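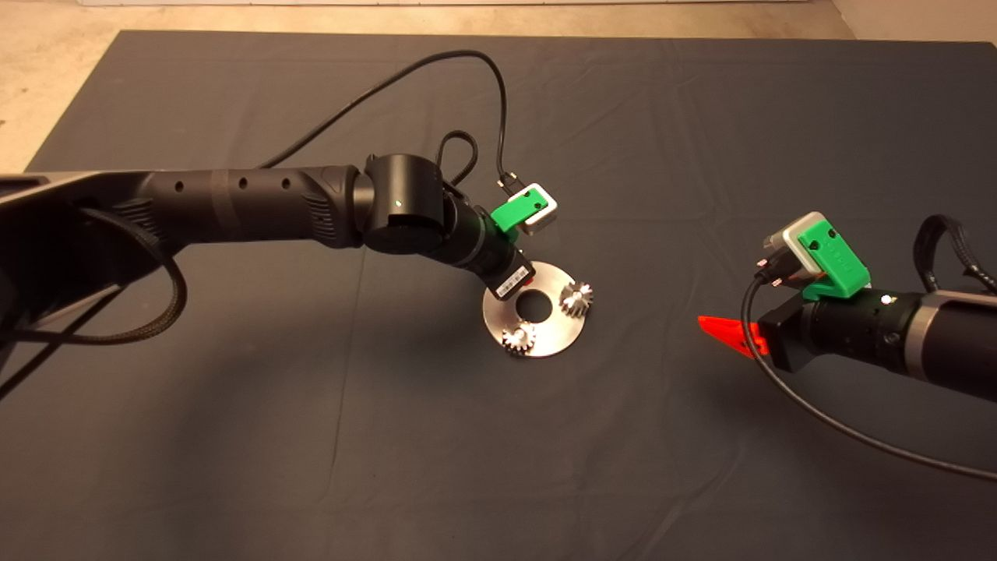 # Juvow handheld garment steamer: a review after one summer

I bought the Juvow steamer in June for 62 dollars. My old iron had started leaving brown marks on light shirts, and I wanted something I could use without setting up a board. I paid for it myself and have no connection to the seller.

It has been used most days. Mostly shirts, some curtains, table covers, a wool jacket, and one bridesmaid dress that belonged to my cousin Malou Vigfúsdóttir. I still own an iron. More on that further down.

## What comes in the box

The steamer, a fabric brush that clips on the front, a small measuring cup, a heat glove, and a cloth bag. The glove is thin and fits only the left hand, which is fine for me. The bag is too small to close with the brush attached, so the brush lives loose in a drawer.

The manual is a folded sheet in several languages. The English part covers filling, cleaning and not much else. It doesn't say which fabrics to avoid. I looked that up elsewhere and tested on inside hems.

## Heating and water

Mine is ready in 50 seconds from cold. There is a light on the handle that blinks while it heats and stays on when it's done. If you pull the trigger before that, it spits water. I did this on a silk scarf the first week and had to wash the scarf to get the spots out.

A full tank gives me 21 minutes of steam on the low setting. On high it is a good deal less, and I haven't timed it. One tank will do a week of shirts or one pair of long curtains. The tank slides out from the back and can be filled under a normal kitchen faucet. It doesn't leak when held upright. Tip it toward the floor to reach a low hem and it drips from the head, on either setting.

The manual says tap water is fine. We have hard water and I switched to distilled in July after white flakes came out on a navy shirt. I ran a tank of half vinegar, half water through it over the sink, then two tanks of plain water, and the flakes stopped. The vinegar smell stayed for a few days.

## Shirts and other clothes

This is what most people will buy it for, and it does a fair job. A cotton shirt straight off the line takes me longer than with an iron. The body and sleeves come out smooth enough for work. Collars and cuffs do not. They need to be pressed flat against something hard, and the head of the steamer isn't heavy enough. I've tried it against a closet door with the glove on and got a collar I would wear under a sweater.

T-shirts, knitwear and anything with stretch are easy. Wool is where it's best. My gray jacket had deep lines behind the elbows from a long car trip, and they dropped out in a couple of passes. The jacket also smelled better afterward.

Linen is the weak spot. It looks softer but it doesn't look ironed. If you like linen trousers with a crease down the front, keep the iron.

Malou's dress was a polyester satin with a lining. I steamed it from the inside on low, with the brush off, and it hung well by the evening. She was happy with it. I would not have put an iron near that fabric.

## Curtains and table covers

I had hoped this would be the main benefit, and for curtains it is. Ours had fold lines across them from the packaging that had been there since we moved in. I left them on the rod, pulled the bottom edge tight with one hand and worked down. The lines went. My arm was sore the next day – the steamer is heavier with a full tank than it looks.

Table covers are less simple. If you can hang the cloth over a shower rail or a door, it works the same way as a curtain. Steaming it in place on the table is possible, and the small creases relax, but a long fold will often just move over a few inches. You also push damp heat into whatever is under it. I wouldn't do that on waxed or painted wood. 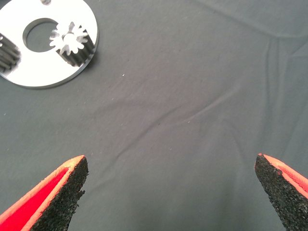

Color makes a difference too. A dark gray cloth shows every ridge when light comes in from the side, and it shows dust and lint just as well, so you end up going over it more than once. The clip-on brush picks up some of it. A lint roller does it faster, before you start. A patterned cloth can be left with a few soft wrinkles and you'd have to look for them.

For big cloths I now take them out of the dryer early, hang them, and steam only the center fold. That's enough for normal dinners.

## Noise, cord and handling

It hums when heating and hisses when the trigger is down. You can talk over it. The trigger has a lock so you don't need to hold it, and I use the lock nearly all the time.

The cord is stiff. It's long enough to do a full-length curtain from an outlet by the floor, but it keeps the shape it was packed in and tends to twist around the handle. After three months it has loosened up a little.

There is no stand. You have to set it upright on its base when you stop, and the base is narrow. It has fallen over on me twice, once onto carpet and once onto tile. It still works. There's a scuff on the tank from the tile.

## The one fault

In August the steam stopped after a few seconds each time I pulled the trigger. I emailed the seller and got an answer the next day from a Troels Brynjólfsdóttir, who told me to take out the tank and clean the small filter at the bottom of the slot. The manual doesn't mention a filter. There was lint wrapped around it. I pulled it off with tweezers and the steam came back.

I've cleaned it once since then, and it takes a minute. The warranty is for a year, and I was told that replacement filters are sold separately, though I didn't find them on the site when I checked.

## Compared with the Pustitz

My neighbor Tove Bergmann has the Pustitz, which cost her 30 dollars more. We swapped for a weekend. Hers has a metal plate on the front that gets hot, and it does collars properly. It also has a bigger tank, and it's too heavy for me to hold over my head for long. For shirts I'd take hers. For curtains I'd take mine.

## Would I buy it again

Yes, at the price I paid. If you wear a pressed shirt every day, get the Pustitz or stay with an iron. If your problem is curtains, wool and things pulled out of a suitcase, the Juvow is fine. Use distilled water from the start, and clean the filter.

*Updated Tue 30 September: the trigger lock has started to slip on the high setting. It still holds on low. I've written to the seller and will add their answer when I get one.*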